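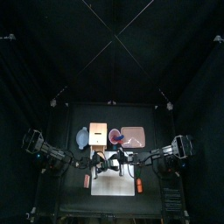 Black curtains, black tabletop.

So I've been trying to sleep in the dark. Proper dark, I mean, the sort you get in a tent in the middle of a field when the torch has died and you can't find your own feet. I've gone forty-odd years without giving it a second thought and now I can't stop going on about it to anybody who'll sit still.

It started in April, when the light began coming in at stupid o'clock. Our bedroom faces east, and the curtains that came with the house are a sort of oatmeal colour and do nothing at all. I'd be awake at five, lying there listening to the pigeons, doing sums about how much sleep I'd had. Then I'd be rubbish all day and fall asleep on the sofa at eight with my mouth open. Very glamorous.

Noemí at work told me to get an eye mask. I did get one, a nice silky one, and I wore it for 4 nights. On every one of them I woke up with it round my neck or in one case under my hip. I'm a thrasher, always have been. My sister refused to share a tent with me from the age of nine.

Next I tried tin foil, which I'd read about on a forum for people who work nights. You wet the glass a bit and smooth the foil on, shiny side out. It does work! But from the street it looks as if you're growing something you shouldn't be, and when the wind got in behind a loose corner it rattled. I took it down after the woman opposite asked, ever so kindly, whether everything was all right.

Then came the blind. I ordered a roller blind from Clerel, made to measure, and I measured it wrong. I measured the window instead of the recess, or possibly the other way round, I still couldn't tell you. It left a stripe of daylight down each side as wide as my thumb, and a stripe of daylight in a dark room is worse than a whole light room, I swear. It landed right across the pillow. I lay there hating it.

What I have now is curtains. Lined, heavy, floor to ceiling, on a rail that curves round to meet the wall at both ends. The curve is the bit that matters. If the rail stops short then the light just pours round the side and you might as well have saved your money. I bought the fabric from Proltstead, the market one and not the big shop, and my friend Tonantzin ran them up on her machine in exchange for me doing her garden for a weekend. I had no idea how heavy the stuff was. I carried it home on the bus like somebody moving a body.

The top was the next problem. There was a glow along the ceiling above the rail, and once I'd noticed it I couldn't not see it. I've made a sort of pelmet out of a length of board covered in leftover fabric, stapled on the back where it doesn't show. It's wonky. I used 50 staples where ten would have done and I'm quite proud of it anyway.

Then you get to the small lights, and this is where I went a bit mad. Have you ever counted the little lights in your bedroom? The telly on standby, the phone charger, the smoke alarm, the plug on the extension lead with its horrible orange glow, the clock. I never noticed any of them before, and with the curtains shut they were like an airport. The clock went in a drawer. The extension lead has a square of black tape over its switch. The smoke alarm I've left well alone, obviously, please leave yours alone too.

And the gap under the door, which gets the landing light if anyone's up for a wee in the night. Rolled towel. It's not elegant but I'd rather that than one of those stuffed sausage dogs.

Does it work? Yes, mostly. I've gone from waking at five to waking at half six, or whenever the alarm goes off. I dream more, or I remember more of it, and they're long rambling dreams with a lot of admin in them. The other night I spent ages queueing to renew a library card for a goose.

The downside is getting up. You've no idea what time it is, so the alarm feels like a personal attack. I've walked into the end of the bed twice, and the wardrobe once, and I have a bruise on my shin that's gone a very interesting yellow. I've started pulling the left curtain open the second the alarm goes, before I've had a chance to think about it, and standing there squinting until my brain joins in. That helps more than the coffee does.

My husband, who could sleep on a motorway, says he can't tell the difference. He also says the room looks like the inside of a magician's hat. He's not wrong. Black fabric does swallow a room up in the daytime, and it shows every single bit of fluff. I go over it with a sticky roller and an hour later it's covered again, and we don't even have a cat. If I were doing it again I'd have a pale fabric on the room side and keep the dark for the lining, but Tonantzin has told me she isn't sewing them twice.

The total for the lot, rail included, was a bit under £200, and that's counting the blind I got wrong, which is now up in the downstairs loo and fits perfectly.

Next job is the spare room, before my mum comes to stay. She sleeps with the window open and the curtains wide and says darkness gives her a headache, so I may be told where to put my pelmet.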